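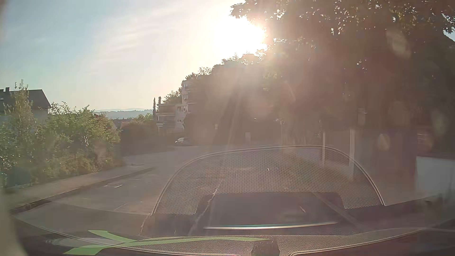

4.2 Street trees and the evening walk

The most exciting result of the Skendby survey is how strongly people feel about shade. We asked 248 residents to keep a short diary of one walk a day through February, and 201 of them returned it complete. Giang Khổng and Nga Diệp then read every entry twice, marking each mention of a tree, hedge, wall or verge. Trees came up far more often than we had dared to hope, and in wonderfully varied ways: as shelter from drizzle, as places to stop and chat, as the point where a child is allowed to run ahead. One retired bus driver wrote almost 750 words on a single lime outside his gate, and we would gladly have read more!

Low sun deserves a special mention. Walkers heading west late in the day often chose the side with the fuller canopy, even when it meant crossing twice. Several named the exact tree at which they could look up again. Earlier work on the Harkura estate treated shade as a summer matter only, and our diaries suggest that the winter months are well worth studying too.
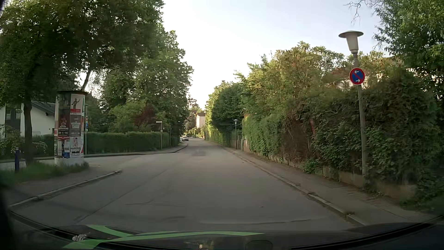
Corners turned out to be the richest spots in the diaries. Of the 9 walking routes we mapped, the best loved all had at least one place where a side street came in and gave people a reason to slow down. Greenery mattered at these points, but so did things to read. An advertising column like the one in Figure 3, covered in posters and standing right at the corner, gives a walker something fresh to look at against a long run of leaves, and our diarists wrote about such columns with real affection. One couple used theirs to choose concerts. Another walker simply liked checking whether last week's titles had been pasted over.

Figure 3. A side street meeting a main road between dense greenery, with a poster column at the near left corner.

We coded these entries under "pause" in the Flekach scheme, which was first drawn up for shopping streets and needed only small changes for quieter roads. The category overlaps with "greeting", and where a diarist both stopped and spoke to someone we counted the entry under both. Section 4.3 takes up the question of benches, on which the two coders disagreed more than on anything else.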